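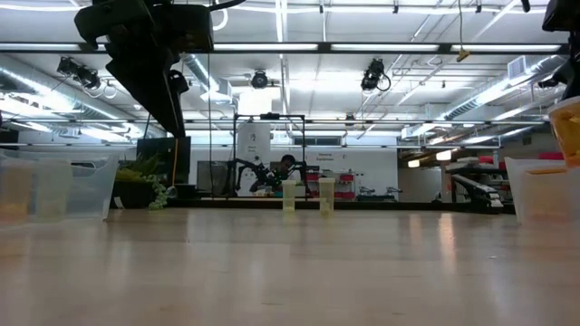 Kálmán Szalai

Figure 4. The tabletop between trials, with the two small cups near the middle and a clear bin on either side.

4.3 What went wrong with the cups

I'll admit I expected the bins to be the hard part. They're clear plastic, they're big, and the depth readings on them were a mess from the first day. But the bins gave us very little trouble, and the cups (see Figure 4) ate most of February.

Out of 800 trials, 26 ended in what our log calls a phantom grasp. The gripper came down, closed a little to one side of a cup, reported success, and carried nothing at all over to the bin! Tamás Medve went through the recordings and sorted them by hand, and in 24 of the 26 the planner had locked onto the cup's reflection in the tabletop. You can see in the figure how glossy the wood is – the ceiling lights leave long streaks right across it – and the cups are see-through, so the reflection and the real thing looked pretty much alike to Gotard, our pose estimator.

The part that worried me more was the other two. In both of those the estimator put the cup slightly below the table surface, and the arm pushed down into the wood until the force limit tripped. The limit did its job and the arm stopped. Still, I had set that limit myself, fairly loosely, back when we were working with heavier objects, and I never went back to tighten it. That one's on me.

We now throw out any pose that lands below the table plane, and a grasp only counts if the fingers stop before they're fully closed. I reran the saved poses through the new check and it rejected both of the bad ones. It doesn't help with reflections that land above the plane, and we take those up in Section 5.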